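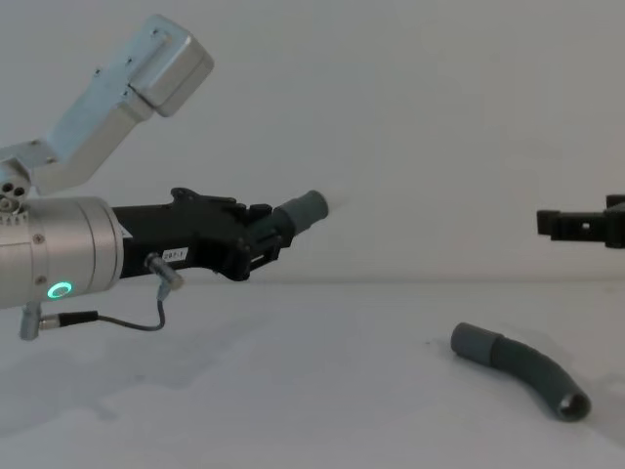 November 4, 2021
Bench 2, gripper comparison, continued

Picked up where I left off with the controller question. Short version for whoever reads this before the coffee is made: the Campos controller is staying on the left arm, the Jisness one is staying on the right, and I no longer believe the difference between them is "basically nothing," a phrase I wrote in this same notebook in February and would like back.

Setup. Both arms on the white table, same wall behind them, lights on the soft setting. Left gripper is the one labeled 287-1. Gray rubber sleeves on the fingers. Task is the usual hose pick: curved gray hose goes on the table under the right arm, right arm comes down, closes, lifts, holds, offers the thing across to the left arm. Left arm takes it or makes a fool of me.

Close force at 40 on both sides for the first block. I'm writing 40 with no units on purpose. Campos says newtons. Jisness says percent, and doesn't say of what. We have been typing the same number into both boxes for months and calling it a matched condition.

First block, right arm. It picks fine when the hose lies with its curve facing the wall. Turn the hose the other way and the fingers land on the ribbed part, squeeze, and the hose rolls out from between them with what I can only call dignity. Same result after I re-zeroed. Eusebio Correa came by, watched one of these, said "it's the rubber," and left. It is always the rubber with Eusebio. He may be right this time, which would be a bad precedent.

Tried the cuff end instead of the ribs. Much better. The cuff is smooth and wider and the sleeve seems to get a proper bite on it. So the next question is whether we're testing grippers at all, or just testing where I happen to put the hose down. Made pencil marks under the table edge so I can at least put it down wrong in the same way each time.

Took the hose off and ran the arms with nothing to pick, just to look at approach height. The right one goes lower than the number on the screen says it does.

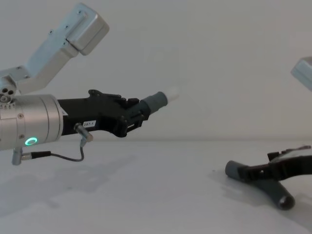
Dry run, no hose. Right gripper down by the tabletop, left one holding at handover height.

I put a strip of paper under the right finger and moved down in small steps until the paper dragged. The controller still thought it had 2 mm to spare. That would explain the scuffed sleeve we all blamed on Memside shipping us seconds. Memside, if this notebook is ever subpoenaed: sorry.

Corrected the table height in the config and saved it under a new name. The old file is still there. Please don't load the old file. I know it sorts first in the list.

Second block, with the corrected height, Jisness turned up to 60. Ribs-side picks now hold through the lift more often than they don't. Handover is still ugly. The left arm closes before the right one has agreed to let go, and for a moment they both have the hose and neither wants to be the first to say something. Delay between "closed" on the left and "open" on the right is 600 ms in the log. I never set that. It may be a default, or it may be something from the Cleltbridge demo that got left in. Grepped for it, found it in two places with different comments, one of which just says "ok for now."

Camera on the left arm: leaving it alone today. The exposure drifts when the room lights warm up, or I think it does, and I refuse to open a second problem on a day when the first one is going tolerably.

Cable under the left wrist: watched the loop through the full wrist rotation. It swings but it clears the table. Wouldn't want it any longer. If somebody swaps that connector, keep the same length and don't be generous.

Opinion, for what it's worth before we have proper numbers. The Campos is slower and duller and does what it's told. The Jisness is quick and has a nicer screen, and I wouldn't trust it to tell me the height of a table. If I had to pick one controller for both arms I'd take the Campos and put up with the menus, which were clearly laid out by someone who had been hurt by menus before.

To do:
Ask Jisness, in writing, percent of what.
Find out who owns the 600 ms and whether they're fond of it.
New sleeve on the lower right finger, same batch as the others if we have any left in the drawer.
Repeat second block with the sleeves swapped left to right, so Eusebio can have his answer about the rubber.
Redo the February runs with the corrected table height. All of them, I'm afraid.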